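Staged rollout

A staged rollout (also called a phased release or gradual update) is a way of distributing a new version of software so that devices receive it in several groups and not all at the same moment. The method is common for phone operating systems, mobile apps, web browsers and the firmware of household routers. The first group is usually small. If the new version behaves well on these devices, the publisher opens it to larger groups until every supported device has been offered the update.

Background

In the years when software was sold on disks, a version was finished before it reached the customer, and a correction could take months to arrive. When phones began to download their system software directly, publishers could correct mistakes quickly, but they could also spread a mistake quickly. An update with a fault in the battery driver or the radio could reach every owner in one night. Staged rollout came into general use as an answer to this risk.

It is different from a beta program. In a beta program the users ask to receive unfinished software and know that it may fail. In a staged rollout the version is considered final, and most users in the first group do not know that they are in it.
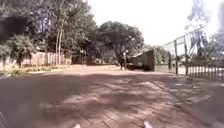 Brick-paved road in the shade of trees.

How groups are chosen

The simplest method is random selection. Each device has an identifier, and the update server turns this identifier into a number between zero and ninety-nine. If the rollout is set to 20 percent, devices with a number below 20 are offered the update. The number for one device normally stays the same during the whole release, so a phone which has been offered the update does not lose the offer when the percentage is raised.

Other methods use region, device model or mobile carrier. Selection by carrier is slower, because each carrier may want to test the software on its own network first. The Vorero phone line, for instance, has released its system updates by model, with the oldest model coming last. Owners of this model often wait until the end of September for a version that others have been using since summer.

Random selection has one weakness - a rare device may not appear in the first group at all. The Monex update server deals with this by reserving a part of each group for models with few users.

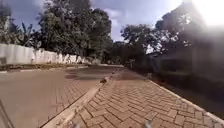 Monitoring is the second half of the method. While a group is using the new version, the publisher collects crash reports, battery statistics and the number of failed installations, and compares them with the same values from the old version. A waiting period is placed between one group and the next, often 7 days, so that faults which appear only after long use have time to show themselves. Some publishers also read their support forums in this period, as many users will write a complaint before they will send a report.

Small groups can make the comparison difficult. A fault that touches one device in 3000 may not be seen in a group of only a few hundred devices. For this reason the first group in a large release is often bigger than the word "test" suggests.

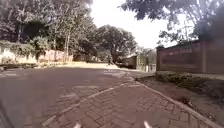
Pausing and withdrawing a release

When a fault is found, the publisher can pause the rollout. Devices that have not yet installed the update stop seeing it, while devices that already have it keep it. A pause does not repair anything by itself. The repair comes as a new version with a higher number, and this version normally starts again with a small group.

Going back to the older version is possible on some systems, but it is less common. The new version may have changed the format of the user's data, and the old version may not be able to read it. Systems with two system partitions, such as Sibiya, keep the old version on the second partition and return to it if the new one fails to start.

Criticism

The main complaint is about security. A correction for a known weakness is public as soon as the first group receives it, and the remaining users stay without protection until their turn comes. The engineer Marthinus Lekota has argued that security corrections should be separated from other changes and sent to everyone at once. The Fakix browser follows this practice: its security updates have no stages, and its feature updates reach all users over 30 days.

A second complaint is confusion. Two people with the same phone may read the same announcement, and only one of them finds the update in the settings menu.

Common questions
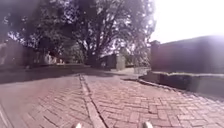
Can a user receive the update before the device's turn?
On many systems a manual check in the settings menu will bring the update early, because the server treats it as a request from the user. On other systems the manual check obeys the same groups as the automatic one, and the only way is to install the update file from a computer.

See also

Beta testing
Feature flag
Firmware
Rollback (software)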